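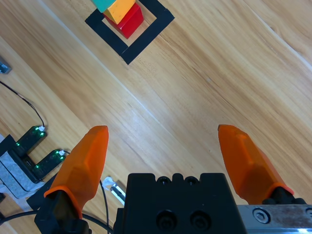 How often does the Vallico expansion vessel need its air charge checked?
Once a year, with the heating cold and the water side drained to zero pressure. September is a good month for it, before anyone in the house starts having opinions about the radiators.

4.3 Checking and topping up the air charge

You will need a tyre gauge, a foot pump, a bucket and a length of hose. The bucket is always smaller than you think.

1. Switch off the boiler at the wall and let the system cool.

2. Close the isolating valve on the vessel's connecting pipe. It has a locking cap, which you will have put somewhere safe.

3. Push the hose on to the drain cock, open it, and let the water out until the flow stops.

CAUTION: Leave the drain cock open for steps 4 to 6. With it shut you will be measuring your own optimism.

4. Unscrew the plastic cap on the air valve and press the gauge on squarely. If water comes out of the air valve, stop. The diaphragm has failed and no amount of pumping will cheer it up. Go to section 4.5.

5. Compare the reading with the table.

Vallico 343: 1,000 mbar
Vallico 343 Low: 800 mbar
Vallico 343 Bungalow: 600 mbar

6. Pump in air to reach the figure for your model. If you overshoot, press the valve pin in short bursts. Everyone overshoots.

7. Refit the plastic cap, close the drain cock and open the isolating valve slowly.

8. Refill the system to the cold pressure marked on the boiler gauge, then vent the radiators, starting downstairs.

NOTE: On systems fitted with a Nurmi filling loop, disconnect the loop after refilling. A loop left connected will go on quietly topping up a leak until the ceiling draws your attention to it.

9. Write the date and the reading on the service card. "Fine" is not a reading.

If the pressure has dropped again within a month, check the safety valve outlet for drips before blaming the vessel. Spare caps and diaphragms are listed in section 7.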